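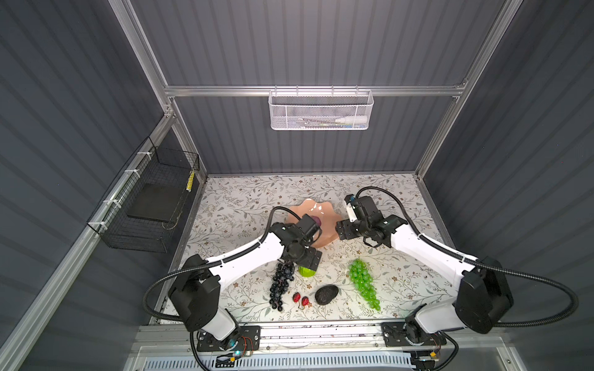
Fault Handling in Robot Cells
Handout 6: Two timeouts and one dish

Module leader: Dineo Matlala
Cell work and log extracts: Aatos Partanen, Xinyi Jiang
Revised May 2020

6.1 Purpose

This handout deals with a contact between two arms in the Kurer cell. The damage was small: a bent gripper finger on the left arm and a cracked camera bracket on the right. The cause is worth an hour of lecture time, as each of the parts involved met its own specification and passed its own test.

You should have read Handout 4 (watchdogs and heartbeats) beforehand. The terms "token", "heartbeat" and "hold" are used here as they were there.

6.2 The task

Two arms face the same table from a shared base rail. Artificial fruit is laid out on a printed cloth, and a pink dish stands within reach of both arms. Each arm picks a fruit, carries it to the dish, lowers it, opens the gripper and withdraws. Either arm may be given any fruit it can reach.

The table can be divided into three zones for planning:

Left zone. Only the left arm enters. No check is needed.
Right zone. Only the right arm enters. No check is needed.
Shared zone. A box drawn round the dish, with a margin for the gripper, the wrist camera and the cable behind it. One arm at a time.

The shared zone is guarded in software by a single token. An arm's planner asks for the token before its path crosses into the box, and gives it back once the gripper and everything attached to it has left. If the token is taken, the arm waits just outside with its gripper clear of the box.

Note that the waiting position is close to the dish. This was chosen to save time between placements. It also means that an arm which is wrongly granted the token reaches the dish very quickly.

6.3 Layers of control

There are three layers, written by three different groups at three different times.

Task layer (Clakine). Runs on the cell computer. Assigns fruit to arms, holds the token, and listens for a heartbeat from each arm controller.

Arm controller. One for each arm. Takes a path from Clakine, turns it into joint targets, and sends the heartbeat upwards.

Joint drives (Shezi firmware). Take joint targets from the arm controller. If targets stop arriving, a drive carries on at the last commanded velocity until its own watchdog expires, and then brakes and holds.

Carrying on for a short time is deliberate. A single lost message would otherwise produce a jerk at every joint, and on a busy bus single lost messages are common. The design question is how long "a short time" may be.

6.4 The event

The contact happened in run 148. The order of events below is taken from the Clakine log and the drive fault buffers, aligned by the token messages.

1. The right arm requests the token. Token granted. The right arm enters the shared zone with a fruit in its gripper.

2. The right arm opens its gripper over the dish and begins to withdraw. The withdrawal path runs first across the dish and then upwards.

3. The right arm controller stops. Heartbeats to Clakine cease and joint targets to the drives cease at the same moment. (The cause was a full disk on the controller. It is of no further interest here.)

4. The drives on the right arm carry on at the last commanded velocity.

5. After 500 ms with no heartbeat, Clakine marks the right arm as lost. The lost-arm routine closes its session and releases everything held by that session, including the token.

6. The left arm, waiting outside the box, is granted the token and enters.

7. The arms touch beside the dish. The left gripper finger bends against the right wrist.

8. The watchdogs on the right arm expire at 2,000 ms. The right arm brakes. The left arm has already stopped on excess torque.

Between steps 5 and 8 the software held that the shared zone was free. The right arm was inside it and still moving.

6.5 Why the tests missed it

Ruby-Lee Tautahi reviewed the test records afterwards. Three tests are relevant.

Test A, lost message. Single joint targets were dropped at random. The arm moved smoothly. Pass.

Test B, lost controller, single arm. The controller was killed while the arm was moving in free space. The arm coasted, braked and held. Pass. The tester noted "stops within watchdog time", a correct statement about a drive on its own.

Test C, token recovery. The controller was killed while its arm held the token, and the other arm was then expected to carry on working. Pass. In this test the arm had been parked in the box before the controller was killed, so its last commanded velocity was zero.

Test C comes closest. Killing the controller during a withdrawal would have shown the fault at the first attempt. The parked start was used because it was easy to repeat.

The general point is that a failure test has to state what the machine was doing when the failure was injected. "Kill the controller" is an incomplete test step. "Kill the controller during withdrawal, with the other arm waiting" is a complete one.

6.6 Analysis

Let Th be the heartbeat timeout in the task layer and Tw the drive watchdog time. Let v be the speed of the gripper at the moment of failure, and s the braking distance once the watchdog has expired.

From the moment the controller stops, the arm travels up to

v x Tw + s

The token is released after Th. In the worst case the distance still to be travelled after release is

v x (Tw - Th) + s

With the values in use, Tw was four times Th. The first term was therefore large even at the reduced speed used near the dish.

Two observations follow.

First, setting Tw less than Th is necessary but does not finish the job. The term s remains, and so does the delay between the watchdog expiring and the brake taking hold. Any margin between the two timeouts must cover both.

Second, even with the timing put right, a stopped arm still takes up space. An arm that has braked over the dish is an obstacle. Releasing its token tells the other arm that the box is empty, which is false whatever the timeouts are. The timing fault made the contact a moving one; the release rule would have permitted a contact regardless.

Students tend to find the first of these and stop. Marks in the written assignment are given for the second.

6.7 What was changed

Release rule. Losing a session no longer releases the token. The token is marked "orphaned", and the other arm may finish or back out of any motion outside the box but may not enter it. A person clears the token after looking at the cell.

Drive watchdog. Shortened to well below the heartbeat timeout. Some stutter appeared on a loaded bus and was dealt with by giving joint targets a higher message priority.

Waiting position. Moved further from the dish. Cycle time went up slightly.

Withdrawal path. Now goes upwards first and then back towards the arm's own side. Coasting on a lost controller carries the gripper away from the dish and away from the other arm. Upward travel is limited by a separate height check in the drives.

Parameter file. Both timeouts now live in one file, with a check at start-up that refuses to run if the order is wrong. Previously they were kept in two repositories, and Unov, the integrator, had seen only one of them.

6.8 Clearing an orphaned token

This procedure applies to anyone using the cell in practical sessions. Do the steps in order.

1. Press the enclosure stop. Do this even if both arms appear still.

2. Wait for both drive groups to report "held" on the cell screen. A dark or frozen screen does not count as a report. If there is no report, isolate the supply at the wall and call the duty technician.

3. Look at both arms from the front. Find out which gripper is over the dish, whether it is open, and whether any fruit is held. Check the cable behind each wrist for snagging.

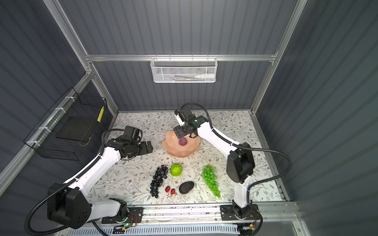 4. Support the lost arm at the wrist and forearm before releasing its brakes. The arm will drop if it is not supported. Two people are needed, one on the arm and one on the release.

5. Guide the arm up and back to its own side. Do not pull it by the gripper, the camera or the cable.

6. Re-engage the brakes and let go slowly.

7. Restart the arm controller and confirm the heartbeat before clearing the token. Clearing the token first brings back the original fault.

8. Enter the event in the cell log with the run number and the motion in progress at the time.

6.9 Points for the seminar (led by Jade Sutherland)

The height check in the drives is now relied on by the new withdrawal path. Consider what happens if it fails, and how anyone would find out.

The left arm stopped on excess torque. This was counted in the first draft of the report as a protection that had worked. Be ready to argue for or against that reading. The torque limit was set to protect gearboxes, and contact between arms was never part of its specification.

An orphaned token now stops placements until a person attends. For unattended overnight runs, one proposal is to let the task layer clear the token by itself if the joint encoders show the lost arm at rest and outside the box. List what must still be working for those encoder readings to be trusted.

6.10 Assignment

Draw a timing diagram of run 148 with one line for each layer and each arm. Mark the interval in which the task layer's picture of the shared zone was wrong. On a second diagram, show the same failure with the changes in 6.7 applied, and state which remaining delays you have assumed and where each value would come from.

Submit on paper or by upload before the first seminar in June.

Related items
Handout 4: Watchdogs and heartbeats
Handout 5: What a stop button does and does not stop
Handout 7: Brake release and falling arms
Handout 8: Start-up checks for parameter files
Practical sheet C: Working in the Kurer cell
Seminar list and room changes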